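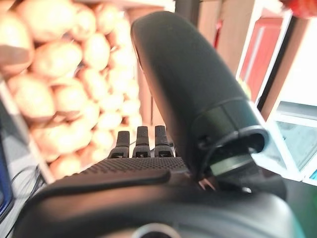

Wrist camera, hand open, facing the potato display

Hi all,

Back on the Mahmoudi cell, and thanks for bearing with me while I dug through the settings. I'm replying to Caradog's note, which I'll leave in here so the thread makes sense:

> From: Caradog Rosser
> Lleucu, did you ever redo the thumb zero after you swapped the
> hand? Our Anby one loses its home position if you power it up
> with the fingers curled. Also check the cable slack at the wrist
> before you blame the software. Ours was pulling every time joint
> six went past 119 degrees.

Short answer: no, I hadn't redone it! I powered up with the hand half closed, like a fool, and then spent a whole afternoon on the grip force. So I started over. Hand flat open, power off, wait 30 seconds, power on, run the homing routine and only then touch the force limit (I put it back to 200, where Lovalent had it when they shipped the thing).
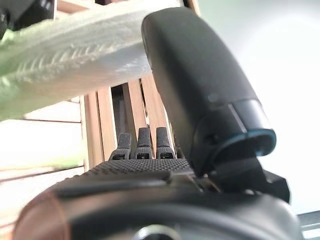 The other half of it is the camera. If you move the bracket even a hair, the old calibration file is junk, and I had moved it to get at the screws. I've now got a habit of opening the wrist view and looking for the same things each time: three fingertips standing up in the middle, thumb to the right of them, palm pad across underneath. If those look shifted from my saved view, I recalibrate before I run a single pick.

Error 341 is still in the log from before the restart. Does anyone know if that one clears by itself, or do I have to go in through the Tistska panel and wipe it? The manual skips straight over it.
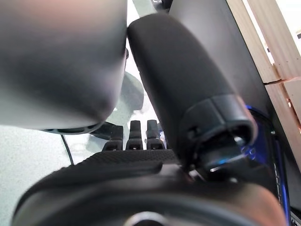
Wrist view again, with a cable off to the left and the blue light on

Caradog, I'm going to do your slack check next, slowly, with one hand on the stop button. Will post the joint six number when I have it.

Cheers,
Lleucu Wynne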